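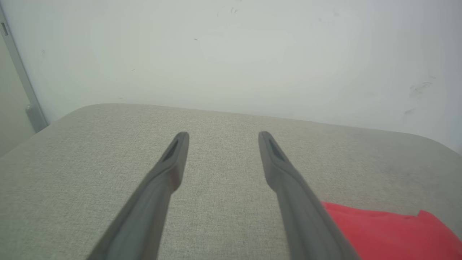

Nerska 2394 is a woven upholstery fabric for seat cushions, ottoman tops, benches and padded wall panels in homes and light commercial interiors. It is supplied by Golance in the piece or as finished cushion covers. The yarns are dyed before weaving, and the color is built from several grays instead of one. On a light gray cushion the lighter and darker gray-beige threads read as separate flecks at close range and merge into a single tone across a room. The fine weave follows a softly rounded cushion edge and does not need a welt there, although a welt can be ordered.

Article: Nerska 2394
Color: Light Gray Heather
Type: flat woven, piece goods
Fiber: polyester face, polyester and cotton ground
Backing: bonded knit
Standard roll: 20 yards
Minimum cut: 3 yards
Direction: no nap, may be railroaded
Lead time, finished covers: 20 working days from approved template
Origin of make-up: Stoltongate workroom

Use

Suitable for fixed and loose seat cushions, bolsters, box ottomans and headboards. Not suitable for outdoor use, marine use or slipcovers that will be machine washed. For seats without a separate cushion, a lining layer is required between the foam and the backing.

The bonded backing stabilizes the cloth for stapling. It also limits stretch on the cross grain. For tight inside curves, cut relief notches within the seam allowance and test on scrap. Do not steam the fabric into shape.

Color and matching

Heathered yarns vary from lot to lot in the proportion of dark fleck. The variation is within tolerance for separate pieces of furniture and may be noticeable between adjacent cushions. Order all fabric for one piece of furniture at one time and state on the order that it must come from one lot. Reserve cuttings are sent on request and are held for ten days against the named lot.

Swatches should be checked flat and upright, in the room where the fabric will be used. Under warm lamps the beige component comes forward. Under north daylight the cloth appears cooler and slightly lighter.

Contact with dyed textiles

Light gray upholstery can pick up loose dye from towels, throws, denim and garments. Strong reds and indigo are the usual sources. Transfer depends on moisture, pressure and time, so a damp towel left under a seated person is a greater risk than a dry one laid over an arm.

Wash new dyed textiles separately before they are used on the fabric. During laundry sorting, keep colored items off the cushion until they are fully dry. If dye has transferred, blot at once with a white cloth and cold water, working from the outside of the mark to the center. Do not rub. Do not apply bleach, solvent or oxygen stain remover. Marks which have been left overnight should be treated by a professional upholstery cleaner.

The same procedure applies to Margaritis low-pile carpet, which is stocked in a taupe gray chosen to sit with this fabric.

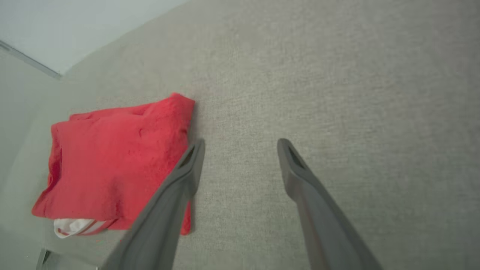

Folded red cloth on low, dense gray carpet. A white item with red stripes shows under its lower edge.

White goods with a colored stripe should be treated as dyed textiles. The stripe can mark both the white ground and the upholstery.

Routine care

Vacuum weekly with a soft upholstery head, along the length of the weave and then across it. Turn loose cushions at the same time. Crumbs and grit left in the seam at the back of the seat will abrade the yarn from below, and this is where most early wear is reported to us.

Water-based spills: blot, then sponge lightly with cold water and a few drops of clear dish soap. Rinse with a second cloth.
Grease: lift off solids with a spoon. Apply dry absorbent powder, leave for an hour and vacuum.
Pet hair: rubber glove or dry sponge. Adhesive rollers leave residue in the weave and are not recommended.
Pilling: remove with a battery fabric shaver on the lowest setting.

Cleaning code is WS. Removable covers are made with a zipper for fitting only. Removing them for washing will shrink the cotton in the ground and voids the guarantee.

Cutting notes for workrooms

Inspect the full length before cutting. Flaws are marked at the selvage with a string and allowed for in the roll length. No claim can be accepted on cut goods. Mark the back with chalk; pen will strike through the lighter yarns. Use a medium needle and polyester thread, and lengthen the stitch on seams with more than two layers. Overlock exposed edges on removable covers. Finger-press seams open before topstitching.

Ordering

Fabric is sold in whole yards above the minimum cut. Finished covers are made to a paper template or to an existing cover sent in by the customer. Drawings alone are not accepted for shaped cushions. Include the foam depth and the position of the zipper.

Samples and lot reservations: Noémi Vörös
Templates and finished covers: Precious Venter

Page revised July 10, 2024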